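Unolow Help – Community – Home and Workshop

Finish on a black tabletop shows every mark, what to recoat with?

Posted 13 April 2019 in Furniture and Surfaces
764 views

tabletop_tom_39

I have a black table in a shared work room that gets used for everything from snacks to soldering. The top is solid beech, stained black and finished with a water-based satin coat. I put on two coats with a foam brush. The color is fine. The finish isn't. Every place where somebody rests a forearm turns shiny, and every place where somebody slides a plate shows a gray line that does not wipe off.

What I have tried so far:

Dish soap and warm water. Removes the forearm marks for a day or so. No effect on the gray lines.

Mineral spirits on a rag. Same result as the soap, plus the smell.

Paste wax, one coat, buffed. Made the gray lines less visible from one side of the room and more visible from the other side. It also picks up dust.

The product was Pondetti Satin Clear, the water-based version. The can says light foot traffic, so I assumed a table would be well within its range. The can also says full cure in 20 days. I put the table back in use well before that, and I would like to know if that alone explains it.

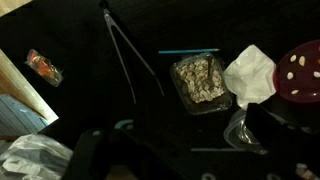 The gray lines are the main problem. They catch a fingernail very slightly, so I think the film itself is scratched and the stain under it is intact. If I wet a line with water it disappears, and it comes back when the water dries. I have read that this means the damage is only in the clear coat, but I have also read the opposite on another page of this same site.

What I want to know is:

Can I scuff and recoat over what is there, or does the wax mean I have to strip it?

Is there a clear finish that does not show this on black, or is matte over black always going to look like a chalkboard?

Does it help to go to full gloss and rub it back?

I have a random orbit sander, a decent respirator and access to the room over one long break in June. I don't have spray equipment and I am not going to buy any. Brush, roller or rag only. The top is 39 inches deep and a bit longer than I can reach across, so wipe-on would be easiest for me.

Edit: somebody asked by message about the edges. The edges and the rounded corners are in better shape than the flat, except at the front where people lean. I rounded the corners with a router before staining, and the end grain there took the stain darker. I don't mind that.

grainline

The wetting test is valid. Water fills the scratch and has a refractive index much closer to the finish than air does, so the light stops scattering and the line goes away. If the stain were gone you would see a pale wood line that stays visible when wet. Yours goes black again, so the color coat is intact.

Now the sheen. Satin and matte finishes get their look from flatting agent, usually fine silica particles suspended in the can. The particles make the surface microscopically rough. A forearm rubbing on it over time polishes the high points, and you get a shiny patch. Skin oil fills the low points and does the same thing faster. That is why soap helps for a day. The oil comes off and the polished part stays.

On a light wood you would hardly notice either one. On black there is no grain contrast to hide behind, and all of the light that reaches your eye is coming off the surface film. Any difference in texture reads as a difference in color.

Was it the early use? Partly. A water-based film is dry to the touch in an hour or two and reaches most of its hardness over the following weeks. Anything dragged across it in the first few days will mark it. But a fully cured coat of a one-part finish will also mark under ceramic plates with an unglazed foot ring, so I would not expect waiting to have saved you completely. Two coats is also thin for a table. I put on four as a minimum and often five.

On the wax: you need to get it off before anything water-based goes over it. You do not need to strip the finish. Procedure I use:

Wipe with naphtha on a white cotton rag, small sections, changing the rag face each time. Do this three times over the whole top. Let it flash off with the windows open. Lay the used rags flat outside to dry before throwing them out.

Wash with water and a few drops of dish soap, rinse with clean water, dry.

Sand with 320 by hand, on a block. Keep the sander away from the edges. With two coats on there you have almost no film to work with, and a random orbit will go through to the stain at a rounded edge in a couple of seconds. If you do cut through, touch it up with the same stain and let it dry overnight before coating.

Drip a little water on the sanded top. If it beads, there is still wax and you go back to the naphtha.

Then recoat. I would use a two-part water-based finish, meaning one with a separate hardener that you mix in right before use. The Tendberg floor kit is one that can be rolled with a short-nap roller. Read the data sheet for the working time, mix only what you need for one coat, and do not save the leftover. Wear the respirator with organic vapor cartridges and check the sheet for what it says on isocyanates.

Sheen: use gloss for the build coats and a satin only for the last one. Flatting agent clouds the film slightly, and over black several layers of it will look gray. One layer looks fine. This is probably the most common mistake on dark tops and it has nothing to do with brand.

Going to full gloss and rubbing back with abrasive also works, but the rubbed surface polishes up under forearms in the same way. The benefit is that you can rub it again later without recoating.
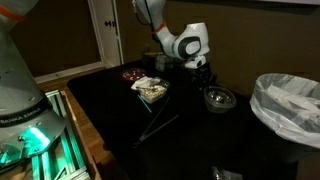

grainline is right about the wax and the gloss build coats, but roller stipple on a black top is a real problem, and sixstring_shop, writing this, has had to sand it out of two of them. A roller leaves a fine orange peel. On a floor it doesn't matter. On a table at sitting height, with a window at the far end, you will see all of it.

What worked for me was rolling the finish on and then tipping off right away with a wide synthetic pad, one pass, full length, no going back. Work with the window ahead of you so you can see the wet edge. If you miss a spot, leave it and get it on the next coat. Turn off any fan and close any heating vent near the table.

For wipe-on, which you said would be easier, I would look at a hardwax oil. I use the Wannasri clear. It marks more easily than a two-part finish and I won't pretend otherwise. But you can repair one patch with a rag and a white pad in ten minutes and not see the join the next day. With a film finish you recoat the whole top or you live with it. The catch is that it has to go on bare or stained wood, so you would need to sand off everything you have now, including most of the stain, and start over. On beech that means blotching unless you use a dye.

Also, 320 is finer than I would go between an old coat and a new one. I use 220 and then 320 after the first new coat.

grainline

220 is fine if there is enough film under it. With two coats I would not risk it. Agreed on tipping off, I should have put that in.

tabletop_tom_39

Thanks both. I tested the naphtha on the underside of one end, where I had also waxed, and water stopped beading after the second wipe. I will do three on top anyway.

I'm going with the two-part, three coats gloss and one satin, rolled and tipped. I will do a sample board first, black stain on a beech offcut, and leave it for the full cure before I drag a plate over it.

One thing I still can't find on the data sheet is the longest gap allowed between coats before I have to sand. Does anybody know if it is the same for the gloss and the satin?

rn_13

Sand between every coat and the gap stops mattering.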